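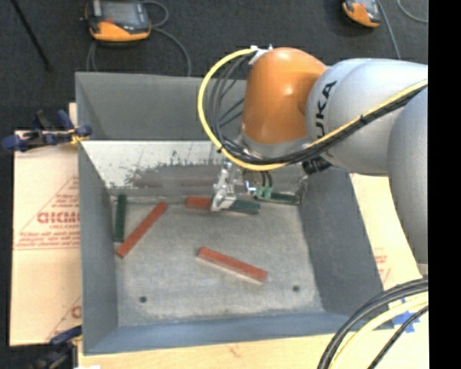 Slide 1. The bin-picking cell at Sketitz, arm over the bin, red and green blocks on the floor of the bin.

Speaker notes: Setup and Care of the Bin-Picking Cell
Olvera Technical Session, 11/28/18

Opening

Good morning, and thank you for attending. The subject of this session is one cell at the Sketitz site and the routine by which it is kept in working order. The talk does not cover grasp planning. Colleagues from the Plultis project will address that subject after the break, and questions on it should be held for them.

Leave slide 1 on the screen through the end of the section on cables.

The bin

The bin is gray metal, open at the top, and stands on a wooden surface. It is held by clamps, and the clamps are the first item on the daily check. The operator places one hand on the left wall and pushes toward the right. If the bin moves at all, the clamp is opened, reseated and closed again, and the reference check described later is repeated before any program is run.

Point to the blue and black clamp near the upper left corner of the bin. Mention the piece of wood behind it. The clamp is to be set with its jaw flat against the wall. A jaw that sits at an angle will hold for a morning and then creep.

The floor of the bin is scuffed and stained. The site has chosen to leave it in that state. The wear does not affect the pick, and a freshly polished floor gave the vision system more trouble with reflections than the marks do. Burrs are a different matter. Any raised edge, particularly at the two round holes near the front, is to be dressed with a hand file and the bin wiped out before the blocks are returned.

Cardboard stands to the left and right of the bin. Sheets are replaced when they soften or begin to lean over the wall. Any plain sheet of the right size will do, and printed stock is acceptable.

The blocks

The work pieces are bar-shaped, in red and green. They are loaded by hand, with no pattern. Operators tend to lay them out neatly, and they should be asked to tip them in from a tray. A block that lies close along a wall is the hardest case for the fingertip, and the one at the far left of the slide is a fair illustration. The program is allowed 2 attempts on such a block before it moves to the next candidate.

Blocks with chipped corners are withdrawn and kept in a separate box. They should not be thrown away, as they are used for training new staff.

The arm and its cables

This section takes the most time. Allow 15 minutes, including questions.

The arm is a KUKA unit. The site does not open the joint housings. Work inside them is for the service provider, Numatik, under the existing agreement, and a housing opened by anyone else must be reported before the cell is used again.

The cables on the outside of the arm are the responsibility of the site. Trace the yellow cable for the audience: it makes a wide loop to the left of the orange housing, passes beneath it and comes back up across the silver segment. The darker bundle follows much the same path inside the loop. Dark ties hold the bundle, and a small bracket anchors the cables at the top left of the housing.

The loop must be wide enough for the wrist to turn through its full working range without pulling on the bracket. It must also be small enough to stay clear of the far wall when the arm is at its lowest position. The correct way to set it is as follows.

Move the arm to the lowest pick position in manual mode, at reduced speed.
Turn the wrist slowly to each end of its working range and watch the bracket.
If the cable draws tight, release the nearest tie, feed a little slack and close the tie again.
Raise the arm and confirm that the loop does not catch on the rim of the bin.

Ties are to be closed by hand and trimmed flush. A tie pulled tight with pliers will mark the jacket - the site lost a cable in this manner in February, and the replacement took longer to arrive than anyone had planned for.

The gripper and hoses

Two short black hoses end at light green fittings to the right of the gripper. Each is checked weekly by hand for looseness at the fitting. The fingertip is wiped with a dry cloth at the start of each shift. Its fasteners are checked after every 50 hours of running, and the fingertip is removed and inspected for wear at 100 hours. Both checks are entered in the cell log with the initials of the person who made them.

Pendants

Two pendants are in view on the carpet beyond the bin. Before entering manual mode, the operator must confirm which pendant is in hand and trace its cable. Cables are to be laid so that they do not cross the path used for loading.

Reference check

After any change to the bin, the clamps or the gripper, the arm is brought to the stored reference point above the bin and the position is compared with the record. If the two do not agree, the bin is moved and the stored point is left alone. Changing the point to suit the bin has caused most of the repeat faults in the log.

Take questions on the reference check before going to slide 2. Printed copies of the daily and weekly checklists are at the back of the room.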